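4.2 The drive bay, or where most of the time went

I had expected the memory to be the fiddly bit. When Yaowalak Suksawat and I first sat down to plan the teardown study in February, we gave the hard drives a few lines in the protocol and spent the rest of the afternoon arguing over how to log memory modules. Then the first pallet arrived from Clerkach, we opened the cases, and the drives ate our week.

Some background for anyone who has skipped ahead from section 2. The machines all came through the Meesuk reuse scheme, which takes in old office desktops, wipes them, and either sends them out again or strips them for parts. Over the study period the scheme's log shows 1,707 machines through the door. We only followed a small share of those by hand, with one of us working and the other writing down what happened, pauses and muttering included. (The muttering turned out to be quite useful, and I'll come back to it in section 5.)

What I want to talk about in this part is access, by which I mean how easily you can see a part, get your fingers to it and get it out without shifting something else first. It sounds like one question, but I think it is really several, and the drive bay shows why. A part can be in plain view and still be a pain to reach. It can also be easy to reach and leave you with no idea what to press.

Colour helps a great deal with that last problem. Lots of office desktops use one bright colour for the bits you are meant to touch, and the people on our benches picked this up very fast, even the ones who had never opened a computer before. Eduardo Henriques, who ran the beginners' sessions for us, had planned a little talk on it and dropped the talk after the first morning – people were already going for the coloured plastic before he'd got his notes out! In a case full of grey metal and green board, a blue tab more or less asks to be squeezed.

The trouble starts with everything else that happens to be the same colour. Figure 3 gives a fair idea of it in a Dell desktop: the caddy holding the drive is blue, the release tabs are blue, and the SATA cable looping over the bay is blue as well. An old hand doesn't give this a second thought. A beginner quite often does, and I have several notes along the lines of "pulled cable, thought it was the handle". I don't want to make too much of it, as the cable has to come off at some point anyway, but pulling it by the wire is a rotten way to do it.

Figure 3. Drive bay and part of the motherboard in a Dell desktop with the side open. The hard drive stands upright in a blue caddy, with two blue release tabs below the metal bracket.

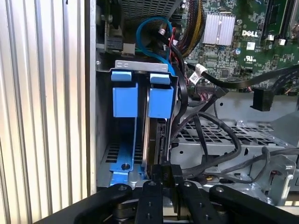
4.3 Cables, and the order people do things in

We coded every removal by what was touched first. I'll admit the coding scheme was rather loose to begin with, and Yaowalak made me redo a whole batch once we had agreed on what counted as a touch. (A brush with the knuckles doesn't. A proper grip does, even if you let go again.)

Two patterns covered nearly all of what we saw. Some people cleared the cables first, all of them, and then turned to the caddy with nothing in the way. Others went straight for the tabs, eased the drive up a little and only then dealt with whatever was still holding it. I'm firmly in the second camp myself and always have been, so I tried to be careful when reading the notes. The cable-first workers were calmer. They also seemed to me to put fewer parts down in silly places, though we weren't logging that and I can't back it up with anything better than my own memory of the bench.

Where the two groups really parted company was in tight cases, with the bay tucked close under the power supply. There the straight-for-the-tabs people tended to stop halfway, put the drive back and start again with the cables. We logged these as restarts. Nine of them came from a single afternoon, when a batch of the smaller Flirnance cases turned up together and we were all a bit tired, so I have kept that afternoon separate in the tables and would ask readers to do the same.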